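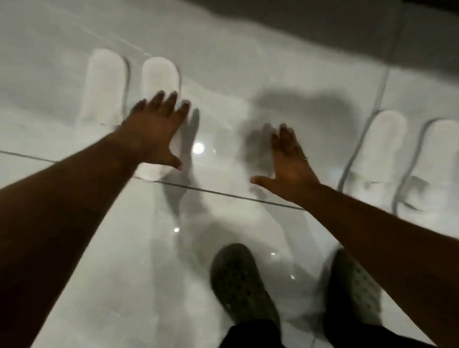

# A morning at the Isaksson foundry

I've wanted to see metal poured ever since I was a kid, and in February I finally got my chance. Isaksson opens its doors to visitors a couple of times a year, and Zawadi Nyaga (we took a welding class together ages ago) got us two spots on the early tour. Early meant 7:30 in the morning. I'm not a morning person, but I was awake for this one!

The foundry sits out past Loltley, at the end of a road that gets narrower and narrower until you're sure you've missed it. You haven't. Keep going until you see the scrap piles. They're huge, and they're sorted: brake discs in one bay, old pipe in another, and then a bay of what they call returns, all the runners and bad castings from their own floor that go right back in the furnace.

Our guide was Vilgot Haugen. He's run the melt shop for years and talks fast, so I was scribbling like mad. He started us off with the difference between gray iron and ductile iron, something I'd never gotten straight. Both have a lot of carbon in them, way more than steel does. In gray iron the carbon comes out as little flakes of graphite, and the flakes give cracks an easy path to follow. For ductile iron they treat the melt with a bit of magnesium right before pouring, and the graphite curls up into tiny balls instead. Same furnace, mostly the same scrap, and you get a metal that will bend a good bit before it breaks. He passed around two test bars, one of each. The gray one had snapped clean across. The ductile one had a proper bend in it, and Zawadi did not want to give it back.

Next stop was the molding line, which I figured would be the dull part. Wrong! They use green sand, and it isn't green. It's black, and it's called green because it's damp. It's sand and clay and a little water, packed hard around a pattern, and you can squeeze a handful and see every line of your palm in it. Most of the sand gets knocked off, cooled and used again. They had 6 molds lined up for pump housings going to a company called Prondura, and each finished housing weighs 380 pounds. I tried to picture lifting one and stopped.

Then came the pour. We stood behind a yellow line with face shields on (mine kept fogging up) and the ladle came down the track on an overhead crane. I expected it to be loud. The furnace hums, sure, but the iron itself goes into the mold with hardly a sound, just a hiss and little blue flames popping out of the vents. The color is somewhere between orange and white and I couldn't stop staring. You could feel the heat on your shins from where we were. It was over in under a minute and I wanted them to do it again, which they did, a few molds down.

Kwabena Abugri took over for the lab. It's a small room with a spectrometer in it, and a coin-sized sample from the melt gets zapped with a spark so the machine can read off the carbon, silicon, manganese and all the rest. If the numbers are off, he calls the melt deck and they add something. I asked how often that happens and he said, "Before lunch or after?"

A few practical things if you're thinking of going:

- Wear leather shoes or boots and long cotton pants. No synthetics anywhere near the pour.
- Groups are capped, so sign up early. Ours filled up fast.
- Parking is free but it's gravel and it was a mess when we went.
- There's coffee. Bring your own snack.
- The whole tour ran a little over 2 hours, plus as long as you like in the yard with the display castings.

My one complaint is that we skipped the heat treating building. It was down for repairs, and I'd been hoping to see how they stress-relieve the bigger pieces. Vilgot said it should be back on the route for the next round, so I may have to sign up again, poor me.

On the way out they sell little cast iron trivets by the front desk for 50 dollars, which seemed steep until I picked one up. I bought one. Zawadi bought two and is still talking about that bent bar. She's now trying to get us into the forge at Rostarska, where they do drop hammer work, and I'll write that one up too if we make it in.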